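Home Questions Tags Unanswered Log in

Perception and tracking > Marker poses

Wrist cube pose flips over for a few frames when I start a fold
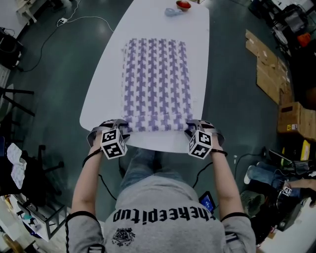
Both grippers on the near edge of the towel, marker cubes showing.

Asked in August by foldingagain

Print this page | E-mail this question

Hi all, long-time reader, first proper question, sorry in advance for the length.

I'm working on the tracking side of a hand-held gripper setup. Somebody sits at the table with a gripper on each arm, folds a towel, and we work out where both grippers were for the whole fold so that the paths can go into training. Each gripper carries a cube with black and white fiducial markers on its faces. The view is from the head, looking down over the shoulders, so the cubes are nearly always somewhere in the picture, and I assumed that would make this the easy bit. Ha.

Most of the time it's lovely. The left and right paths look smooth, the fingers come down where the towel is, and I can play it back in the viewer and feel quite pleased with myself. Then the person goes to lift the near edge, and one of the cubes suddenly tips over by a big angle, stays like that for a few frames, and tips back. The position of the cube itself hardly moves. But the fingertips are well forward of the cube, so a wrong angle at the cube throws the tips right through the tabletop, or up in the air somewhere in front of the person's nose.

I went through one recording by hand (never again). It has 3000 frames and 257 of them have a flipped cube. Some are the left, some are the right, a bit more often the right. They come in little bunches and the bunches are nearly always at the beginning of a fold, when the wrists roll inwards.

What I'm running: Treneo for finding the markers and solving each pose, then a smoothing step I wrote myself, then the paths go out to the Janevski planner format. For each frame I take whichever face of the cube has the biggest area, solve the pose from its four corners, and apply a fixed offset from that face to the middle of the cube. Then another fixed offset to the fingertips.

Things I've tried already:

Turning on corner refinement. Helped with general jitter, did nothing for the flips.

Making the smoothing window longer. It hides the short bunches and makes the long ones worse, because now I get a slow graceful swoop through the table in place of a sudden one. It also rounds off the start of the grasp, and I really need that part.

Raising the iteration cap in the solver to 1000. No difference at all except that I had time to make tea.

Measuring the printed markers again with a ruler. They're the size I thought they were.

My own pet theory is the towel. It's got rows of purple interlocking cross shapes all over it, and I keep thinking the detector must be latching on to bits of the pattern. But when I draw the detections on top of the picture I can't find a single one sitting on the towel, so maybe I'm blaming an innocent towel.

Is there a known fix for this? I'd rather not go round adding cameras, and I've got a pile of recordings already that I'd love not to throw away.

Tags: fiducial-markers, pose-estimation, smoothing, grippers

3 answers

Answer from plainbench

Bigger markers. We had the same sort of thing and printed them larger and it went away. Also matt paper if you haven't already, shiny print is a nightmare under ceiling lights.

Comment from foldingagain: Thanks, though a bigger cube would knock into the table when the wrists are low, and it wouldn't do anything for the old recordings. Will bear the paper in mind for the next set.

Answer from wobblyframe (accepted)

Oh I know this one, I lost most of a spring to it!

Leave the towel alone. What you've got is the old two-answers problem with flat markers. When you solve a pose from four corners of a single flat square, and the square is small in the picture, there are two tilts that explain the corners nearly equally well. One is leaning towards you, the other is leaning away. A bit of noise on one corner and the wrong one wins. The position barely changes between the two, which matches what you're seeing exactly.

So the first thing I'd do is stop picking the biggest face. You've gone to the trouble of having a cube, and then you throw all but one face away. Collect the corners from every face you can see on that cube, put them in as 3D points in the cube's own coordinates, and solve once for the cube. As soon as two faces are visible the points aren't all in one plane any more and the second answer more or less goes away. In Treneo it's the rigid body mode, you give it a little file with the corner positions per marker ID.

Do check that file very carefully. Mine had one face rotated by a quarter turn, because I'd stuck the sticker on differently from the drawing. Everything looked fine until that face came into view and then the whole cube twisted. The quick test is to take a few frames where the cube is well lit and fairly still, solve from each face separately, convert them all to the cube centre, and see if they agree. If one face is always the odd one out, it's the file or the sticker.

Give each cube its own IDs as well, if they haven't got them. I couldn't tell from the photo, they look like a matching pair to me. If left and right share any IDs then at the moment the wrists come close together you'll be solving one cube out of bits of two, and you will get some very exciting results.

Second thing, for the frames where there really is only one face. Ask the solver for both answers with their reprojection errors. Don't simply take the lower error! If one error is miles lower than the other, fine, take it. If they're close, pick the one nearer to what the previous good frame says. Better still, carry both along for a few frames and decide when a second face shows up, which you can do because you're working from recordings and nobody is waiting for the answer. I run mine forwards and backwards through the clip and only keep the single-face frames where both directions agree. The rest I mark as missing and fill in afterwards.

Third, your smoothing should come after all of this and should know how much to trust each frame. A plain window treats a flipped frame as just as good as a clean one. I weight by the number of faces used and by the reprojection error, and the window can be much shorter then, so you get the sharp start of your grasp back.

One more little trap while you're in there: if you average quaternions, make sure neighbouring ones have the same sign first. The same rotation can be written two ways, and if you average one of each you get rubbish. From the outside it looks a lot like a flip, so you may well have both problems tangled up in your 257.

Comment from foldingagain: This is brilliant, thank you. Two embarrassing updates. I had a rotated face on the right-hand cube, which I suppose is why the right was worse. And yes, I was averaging without checking the signs. With those two sorted and the whole-cube solve in, I ran the same 3000 frames and the big bunches at the start of each fold are gone. There are still some single-face frames where the arms come right in towards the body, and I'm writing the forwards and backwards bit now.

Comment from wobblyframe: The right-hand cube, of course it was. Keep the hand-checked recording somewhere safe by the way, it's a pain to make but I run mine through every time I change the solver.

Answer from mapsandmud

Agree with nearly all of the above, just a few bits to add from our side (we use Muvell's pipeline for this and not Treneo, so the option names will be different).

Have a look at what else in view is carrying a marker. In your photo there's someone sitting over on the right holding a small white card with a 4 on it. If that card comes from the same marker dictionary as your cubes, the detector will happily report it, and anything downstream that accepts every ID it's given could be building on something that's being held in a hand. Make an allow-list of the IDs on the two cubes and drop everything else before the pose step. If you want the cards for something, such as a fixed reference on the table, treat them as a separate body and only use them when they're lying still.

The other thing is time. You didn't say where the gripper opening comes from, but if it arrives on its own clock then check the offset against the picture before you export. Ours was out by 100 milliseconds for ages. You don't notice it in a viewer, the fingers seem to close on the cloth just fine, but the learned policy closed late and pinched nothing. Easy check: find a quick open and close in the recording, step through it, and compare the frame where the fingers start moving with the moment the number starts changing. Do it at the beginning and the end of a long clip in case the clocks drift.

And I'd log the fingertip height above the table as a plain curve, one per gripper. Fit the table plane once per recording if the table doesn't move, or per stretch if the camera does and you haven't got a good camera path. Any frame with the tips under the table goes in the bin automatically. It won't find every flip but it's cheap and it catches the silly ones, and there's a forum thread on the Volholm board with a script that does most of it.

Comment from foldingagain: Ooh, the height curve is a good idea, I'd been squinting at the 3D view like a fool. Opening does come in on a separate clock and I've never checked it. Off to look.

Comment from foldingagain: Checked it. It's out. Not by as much as yours but I'm going to have to export everything again anyway.

Comment from plainbench: Still say bigger markers.

Print this page | E-mail this question

Home Questions Tags Unanswered Log in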